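Sorting Station Operator (Robot-Assisted), Returns Floor
Tukis Returns — Dundau site 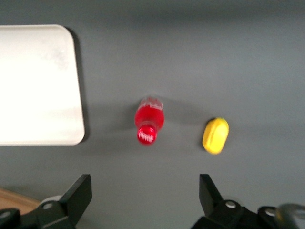
Photo: Tukis Returns, Dundau site

We are hiring two operators for the returns floor at our Dundau site. Tukis handles goods that come back from stores and mail-order customers: groceries, household goods, toys and small odds and ends. Each item has to be taken out of its carton, looked at, and put where it belongs. Until last October all of this was done by hand. Part of it is now done by robot arms, and the jobs on the floor have changed with them.

What has changed

The arms do most of the picking and placing of small items at the sorting tables. People used to stand at those tables for a full shift and repeat the same reach thousands of times. Operators now look after a pair of tables each, step in when an arm stops or drops something, and decide on the items the system can't place. There is less lifting and less reaching. There is more walking, more screen work and more deciding.

The floor has 40 employees. No one was let go when the arms came in, but several jobs were rewritten and some people moved to packing or inspection. Two left for other work, and these are the positions we are filling now. We expect the job to keep changing over the next year, and you should be comfortable with that.

What you will do

Start up your tables, check the grippers for wear and loose screws, and sign the check sheet
Lay out items and trays when a new product type is being set up
Watch the arms at work and clear stops
Sort by hand anything that is leaking, broken or unlabeled
Record what went wrong and when, in a few plain sentences, on the station tablet
Hand over to the next shift in person

Your two tables together handle up to 3,000 items a shift. That figure is for the station, and operators are not rated on it individually. Bottles and soft items take the most attention. Bottles roll, and soft items change shape when they are gripped, so expect to spend a good part of your time on these.

What we are looking for

You do not need a technical degree or any experience with robots. Warehouse, kitchen, factory or store work is all good background. We need someone who notices small things, writes clearly enough for the next shift to understand, and will press the stop button without waiting for permission. You should be able to stand and walk for most of a shift and lift a full carton with a partner. Basic reading and writing in English is required. Other languages are welcome on the floor.

Training

The first weeks are paid training at full rate. You start with hand sorting, so that you know the items before you supervise a machine that handles them. After that you work beside an experienced operator at one table, and then take on the second. The safety course is run by Isasen, the company that services the arms, and it ends with a short practical test. You can take it again if you need to.

Hours and pay

Full time, early or late shift, changing every two weeks. The early shift starts at 6:00 a.m. Operators are paid one grade above hand sorters, and the pay scale is posted at the front office and sent to everyone we interview. There is a $1,000 payment when you finish training and are signed off on both tables. Work shoes and gloves are provided.

Cameras

The arms carry small cameras that look down at the table. Your hands may be recorded when you reach in. The recordings are used to correct the arms and are not used for discipline or to time breaks. This is in the written agreement with staff, and you can read it before you accept the job.

How to apply

Pick up a form at the Dundau front office or send a short letter with your work history to the hiring desk. Please say which shift you would prefer to start on. Interviews include a paid trial hour on the floor — wear closed shoes. Applications stay open until both positions are filled.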